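普拉维门棒球场改建工程正式动工 旧看台十月起分段拆建

市民、校队与球会代表共同挥下第一铲，新球场将设3,037个座位

【普拉维门讯】清早八点刚过，普拉维门棒球场三垒一侧的草坡上就已经坐满了人。有人带着折叠椅，有人带着保温壶，还有几位老球迷把当年的球帽翻了出来，帽檐都洗得发白了，戴在头上仍旧端端正正。大家是来看动土的，也是来跟那座陪了他们大半辈子的旧看台打个招呼，道一声辛苦。

球场改建工程由普拉维门球会、塞斯塔赫学院与市体育事务处三方合力推动，从最初几张画在餐巾纸上的草图，到今天推土机真正开进外野，中间走过的路不算短。筹备期间，三方开过许多次会，也听了许多街坊的意见，有的意见彼此打架，有的意见写了满满几页纸，我们都一封一封读过，能回复的也都回复了。在此要先向每一位来信、来电、来现场跟我们聊过天的朋友，说一声由衷的感谢。

动土仪式由塞斯塔赫学院体育部主任欧尔加·瓦涅克（Oľga Vaněk）主持。她站在本垒板后方搭起的小台子上，风有点大，讲稿被吹走了一页，索性就收起来不念了。“我第一次走进这座球场，是跟着学生来打友谊赛，那天我们输得很难看，可是回去的车上，孩子们一路都在讲这里的草有多软，灯有多亮。”她说，“所以当球会来问我们愿不愿意一起做这件事，我没有想太久。我希望以后来这里打球的孩子，不管赢还是输，回家的路上也有那么多话可以讲。”

讲话结束后，主办方代表与学院棒球队、少年队的球员一同拿起铲子，在投手丘旁翻开了第一铲土。少年队里年纪最小的几位小朋友力气不够，就两个人合握一把铲，一连铲了好几下还舍不得放手，场边的掌声也就跟着响了好几回。

按照规划，改建工程分为2期进行。第一期从十月开始，先拆除一垒侧的旧看台，原址重建为带顶棚的阶梯看台，同时重新铺设内野红土与全场排水管线。熟悉这里的朋友都知道，每逢雨季，二垒后方总要积上一大片水，比赛一延再延，工作人员拿着海绵滚筒来回地推，推到天黑也未必能开打。新的排水系统会把积水引到外野围墙外的集水沟，再接入街区的雨水管网，这一项是球员们呼声最高的，也是我们放在最前面做的。

第二期的重点在三垒侧与外野。三垒侧看台将加固整修，保留原有的砖砌拱门；外野则增设一片可以铺毯子野餐的草地看台，带小小孩来看球的家庭，就不必再担心孩子坐不住。全部完工之后，球场固定座位为3,037个，草地看台另可容纳1,000人，无障碍席位分布在一垒、三垒和本垒后方，出入口都改为缓坡，轮椅与婴儿车可以从正门一路推到座位旁。

照明方面，旧灯塔将全数更换，新灯具的角度经过反复调整，尽量把光留在场内，减少对南侧住宅的打扰。这一点是附近居民在说明会上提出来的，设计团队回去之后改了好几稿，最后定下来的方案也先请住户代表看过，才送去审核。

负责总体设计的科德斯塔尼建筑事务所表示，新看台的外立面会沿用旧看台的砖红色，屋顶线条压得比较低，从街上看过去不会显得突兀。事务所的设计师在普拉维门住过一阵子，常常在傍晚绕着球场散步，对这一带的屋顶高低、树影长短都很熟，这份熟悉也一点一点画进了图纸里。

承建单位普鲁塔瓦里工程公司则提醒市民，施工期间球场东门将封闭，北门照常开放，场外停车位会减少37个，观赛与晨练的朋友请尽量搭乘公共交通或骑车前来。自行车停放区暂时移到北门右手边，那里有路灯，晚上取车也方便。每天的高噪音作业安排在上午九点以后，午休时段暂停，如果有临时变动，会提前在球场布告栏和球会网站上张贴通知。 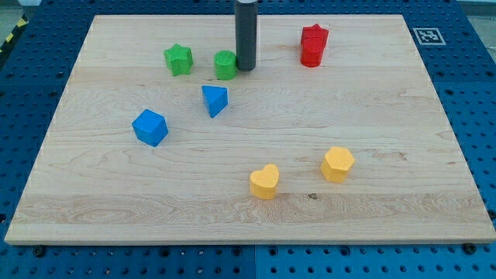

工程期间，各级球队的训练与比赛也都做了妥善的安排。少年队移至塞斯塔赫学院副球场，练习时间不变，接送的家长可以把车停在学院西侧的停车场，向门卫报上队名即可。成人业余联赛的主场赛事改在学院主球场举行，赛程表已经寄给各队领队，还没有收到的队伍请与球会办公室联系。持有本季季票的球迷，原票继续有效，入场时出示即可；新球场启用后的第一个球季，季票持有人可以优先选位，旧看台上坐惯了哪个位置，我们也会尽可能替您找到方向和高度都相近的新座位。

旧看台拆下来的木质座板，状况完好的会清理打磨，留给球迷认领作为纪念。认领登记从十月开始，每个家庭限领一块，座板背面会烙上原来的排号与座号。如果您有特别想要的那一块，比如和父亲一起看第一场球时坐过的，又或者求婚成功那晚坐过的，登记时请写下来告诉我们。球会也想把这些故事收集起来，将来挂在新看台的走廊里，让后来的人走过时可以停下来读一读。

仪式的尾声，学院管乐队演奏了球会的老队歌，草坡上的人陆陆续续站起来跟着唱，第二段歌词记得的人不多，大家哼着哼着也就过去了。会后球会在北门外备了热茶和烤饼，许多人端着茶杯站在围栏边，指着一垒侧看台说起某一年某一场延长赛，一直聊到将近中午才慢慢散去。

座板认领、季票换位及施工公告等相关事宜，请洽普拉维门球会办公室，或在办公时间亲临北门旁的临时服务处，同事们会在那里泡好茶等您。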